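How to Prepare Your Papers and Bag for an Overland Border Crossing

Updated 3/29/24

Crossing a mountain border by road is slower than flying, and you must do more of the work by yourself. I have made the crossing at Grarnenik three times with small groups, each time in October. This page explains how I prepare now, in the order I do it.

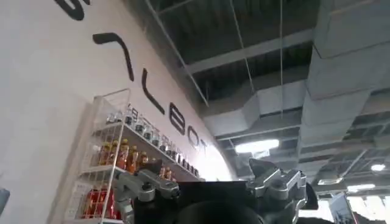
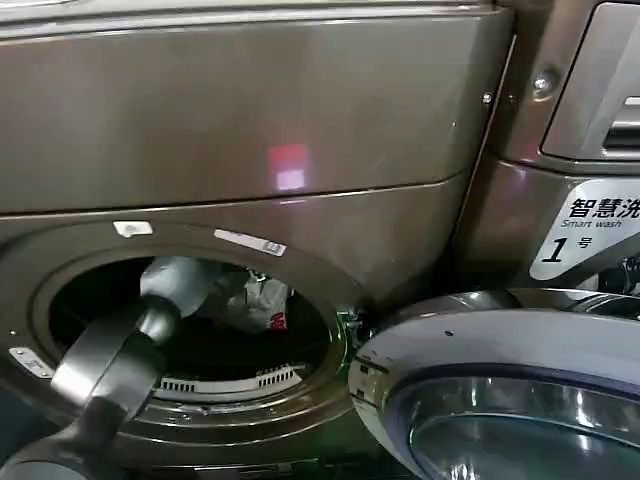
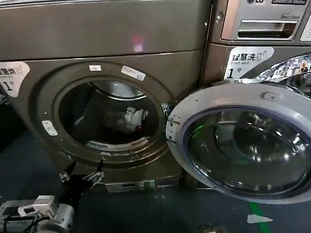
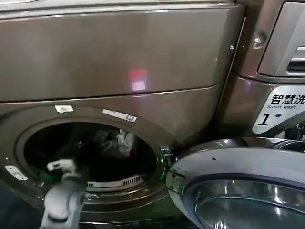

Do not keep your permit in the big bag, writes Neretti under the older version of this page, the big bags go on the roof in Vikis and you will not see them until the other side. I agree with this, and I have changed step 2.

Step 1. Check the permit against the passport
Put the two papers side by side and read every letter. The group permit must show your name in the same order as the passport. At our second crossing one middle name was missing, and all of us waited up to 3 hours for a new stamp. If you find a mistake, write to the agency the same day. Shetty Overland, the agency I use, needs the old permit back before it prints a new one.

Step 2. Make a border pouch
Take a flat pouch which you can wear under the jacket. Inside put:
passport
group permit and two paper copies
two passport photos
a pen that writes in the cold
the fee in small bills

The fee was 40 dollars on my last trip. The office does not give change and does not take cards.

Step 3. Pack the big bag for opening
The officers will open it on a long table, in the wind. Put books and maps on top, because these are looked at first. Maps can be taken away if the borders on them are drawn in a way the office does not accept. I leave mine at the hotel in Vikis and pick it up on the way back. Medicines stay in their own boxes.

Step 4. Plan the road day
From Vikis to the border post is 147 kilometers. The road climbs 1,633 meters, most of it in the second half. Leave before it is light. The office closes for lunch, and if you arrive at that time you will stand outside until it opens. Drink water often and eat something small at every stop. If you get a headache on the climb, tell the driver immediately and do not wait for the next village.

Step 5. At the post
Stand in the same order as the names on the permit. The officer calls the names from the list and does not like to search for people. Keep the phone in the pocket, and take no pictures of the bridge or the buildings. After the stamp, look at the date in it before you walk away from the window.

Set your watch on the other side. Your new driver will be waiting by local time, and the agency sends his number only on the evening before, so copy it on paper.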